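Gonar 台所の置き場所メモ README

はじめに

このたびは Gonar を開いてくださり、ありがとうございます。家の台所で、何がどこに置かれているのかを短い日本語で書きとめたメモを集めたものです。収録は3000件、置き場所の言い方をまとめた用語表が80語あります。もともとは Grisgate の共同台所で「あれ、どこだっけ」と毎日のように聞き合っていたのが始まりで、気がつけばずいぶん長い付き合いになりました。

メモの単位は「もの」と「場所」の組です。まな板なら「調理台の中央」、薄緑の丸い器なら「まな板の上」というように、家の人に口で伝えるときの言い方をそのまま残しています。
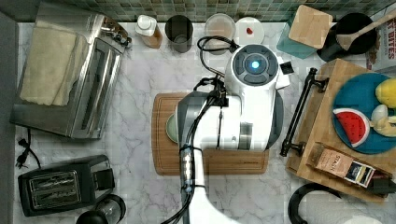 Theano Triantafyllou より：うちでは調理台の「奥」と言うと壁際のことなのですが、母は流しの向こう側まで含めて「奥」と呼びます。用語表では、どちらの意味か選べるようにしてもらえると助かります。

ご指摘のとおりで、用語表の「奥」は二つに分けました。壁に沿って並ぶ小瓶やコップのようなものは「壁際」とし、「奥」は書いた人の言い方が残っているときだけ使っています。少し面倒ですが、慣れるとこちらのほうが探しやすいと思います。 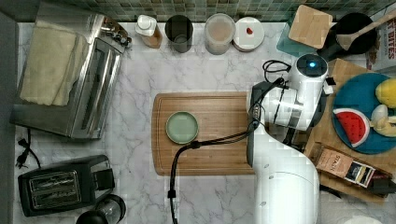

最終更新：11/04/2020

列の説明

item：ものの名前。「お皿」「小皿」「器」は統一せず、書いた人の呼び方のままです。
place：置き場所。トースターの上のように、別のものを基準にしてもかまいません。
on_top：上に載っているもの。オーブントースターに掛けた布巾もここに入れます。
note：ひとこと。空欄でもまったく問題ありません。

迷いやすいのは重なりの扱いです。まな板の上に皿、その皿の上に果物、と載っていく場合は、一つずつ別の行に分けてください。
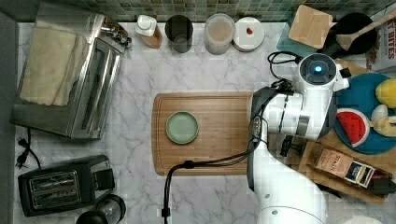
分けた行は、下のものから順に並べます。最初の版では上から書いていたのですが、Chidubem Ekpo さんと読み合わせをしたら二人ともすっかり混乱してしまい、片づけるときの順番とも合わないので改めました。古い版をお持ちの方は、お手数ですが on_top の列だけ見直していただけるとうれしいです。

食べものの形をしたおもちゃも、本物と同じ書き方で入れています。見分けがつくときは note に「おもちゃ」と添え、はっきりしないときは無理に決めず、「黄色い果物のようなもの」くらいにとどめてください。

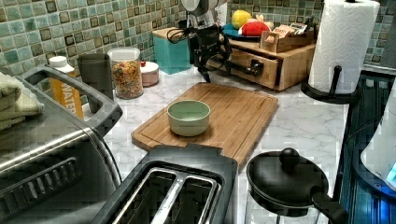 Bedano、5月

引き出しのある木の小箱については、「中」と「上」を必ず書き分けることにしました。ふたの付いた入れものも同じ扱いです。中が見えないものは place を空けておき、わかった方があとから書き足してください。書き足しや言い間違いのお知らせは Ximena Cárdenas までお願いします。お返事に少し日数をいただくこともありますが、必ず目を通しています。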